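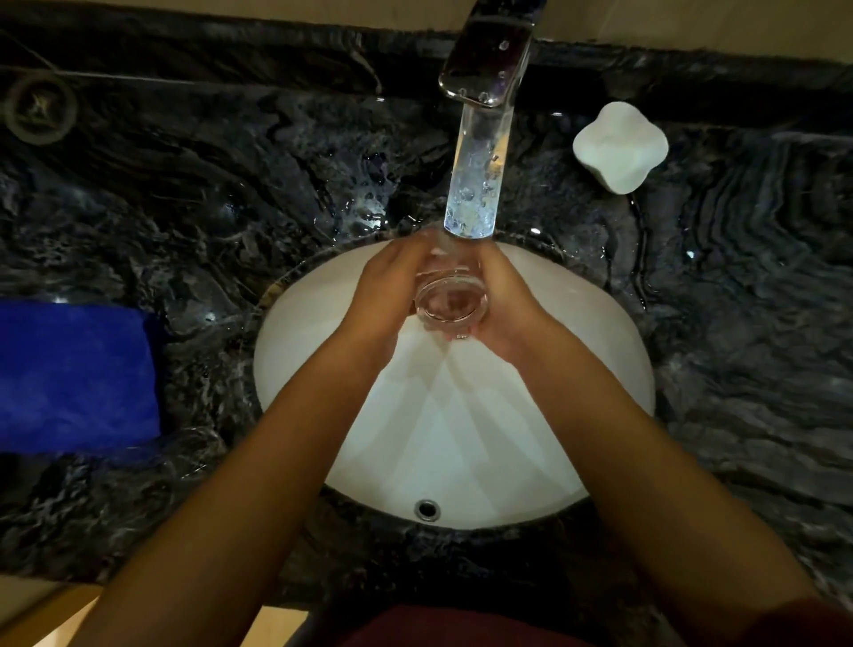
4.3 Recording a wash reference for the Storkley bench arm

The Storkley arm learns the rinse task from reference takes recorded by a person wearing the Drakason head unit. A new set of takes is required whenever the arm is moved to a different basin, the tap is replaced, or the head unit has been serviced. Takes from another site must not be loaded, even where the basin is the same model.

Before starting, complete the lens alignment in 4.2 and park the arm in the stowed position with the isolator off.

1. Remove rings, watches and bracelets. Push or roll sleeves above the elbow so that both forearms are bare.

2. Put on the head unit and tighten the rear dial until the unit does not shift when you look down at the basin.

3. Open the Mukuvden console and select Reference > Rinse > New set. Enter the site code and your operator initials.

4. Stand centred on the basin. In the console preview, check that the spout, the drain and the full rim of the basin are visible. Adjust the tilt screw on the head unit if the spout outlet is missing.

5. Open the tap to a steady stream. Leave the tap setting unchanged for the whole set.

6. Pick up one clear, straight tumbler and press the foot switch. Wait for the single tone.

7. Bring the tumbler under the stream with both hands, one on each side. Turn it slowly through one full rotation, then tip it out and hold it clear of the water until the double tone sounds.

8. Repeat steps 6 and 7 until the console shows 11 accepted takes. Rejected takes are greyed out and do not count toward the set.

9. Close the tap, take off the head unit and select Build. The build takes up to 200 seconds. Do not close the console during this time.

Note: Clear glass under running water is the most difficult case for the tracker. If more than 3 takes in a row are rejected with code G (rim not found), lower the tumbler slightly so that its mouth faces the head unit, and begin the take again. Polished dark stone can also produce code G when overhead light reflects from it. Dim the lights over the bench before changing any tracker setting.

Note: Soap dishes, cloths and other small items may stay on the counter, provided they are in the same place when the arm is operated. The tracker treats them as fixed.

CAUTION: Use tempered tumblers only. Discard any tumbler with a chip or scratch at the rim.

CAUTION: The head unit is splash resistant. It is not rated for immersion. Do not bend over the stream with the cable cover open.

4.3.1 Checking the set

Switch the isolator on and run the rinse task dry, with the tap closed and a plastic tumbler in the gripper. The wrist should stop directly below the spout and complete one rotation – a pause partway through usually means the takes were recorded at different heights. If this occurs, delete the set and repeat from step 3. Individual takes cannot be replaced once the set has been built.

Reset the cycle counter after a successful dry run. The Stępień wrist seal is due for inspection at 500 cycles (see 6.1), counted from the last seal change, so write the old reading in the service log before resetting.

Section revised October. Procedure: Ghizlane Sqalli. Checked: Chantal MacLeod.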